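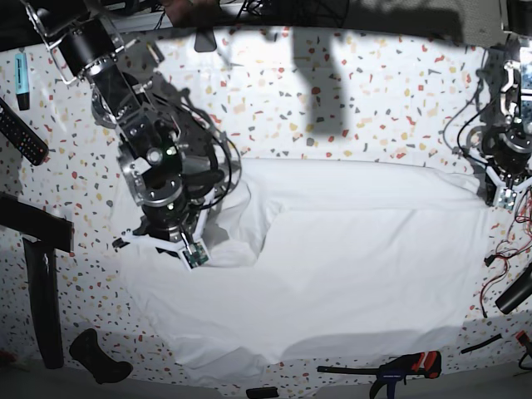
A reader asked after our last piece whether small inns still wash their own sheets, or if everything goes out on a truck now. At the Hostoneo, an inn of six rooms on the main street in Dikanum, they still wash their own, and the owner says she has no plans to stop.

She did try sending it out. For two years the inn used Priedītis, a commercial laundry that picked up twice a week. "They did good work," she said. "I'd get everything back pressed and stacked. But I was buying more sheets all the time, so I'd have enough to cover what was on the truck. At one point I owned 298 pieces of linen for six rooms. I had pillowcases in the linen closet, in the office, under the stairs."

The pickup schedule was the other problem. Guests mostly leave on Sunday, and the truck didn't come until later in the week. Wet towels sat in bags. "You can't do that with towels," she said. "Maybe in winter you can."

She bought her own machines when the store next door gave up part of its basement. The washer is a used Zarnico that came out of a nursing home. The dryer is newer and, in her opinion, worse. She runs some 4 loads on a normal day and starts before breakfast, while the kitchen is still quiet.
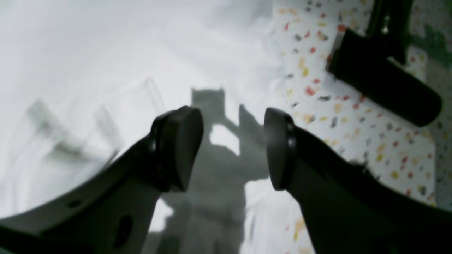 Rooms & Housekeeping

On bedding she has firm views. All of it is white, so that any sheet can go on any bed of the right size and a stain shows up before a guest finds it. She buys plain cotton in a middle weight. The heavy kind takes too long to dry, she said, and the thin kind tears at the hem.

"People ask me about thread count. I don't look at it. I wash one sheet ten times and then I decide if I want more."

She uses half the detergent the box calls for and no fabric softener. Makeup gets dish soap, rubbed in by hand. Blood gets cold water. Sheets that are past saving get cut up for cleaning rags, and the better ones go to the animal shelter.

She does not iron the bottom sheets. The top ones she irons along the fold that shows and leaves the rest. "I take them out a little damp and pull them flat. It takes two people to do it right. When I'm by myself I use the banister."

Home Stories Food & Lodging Archive Contact

Last updated: November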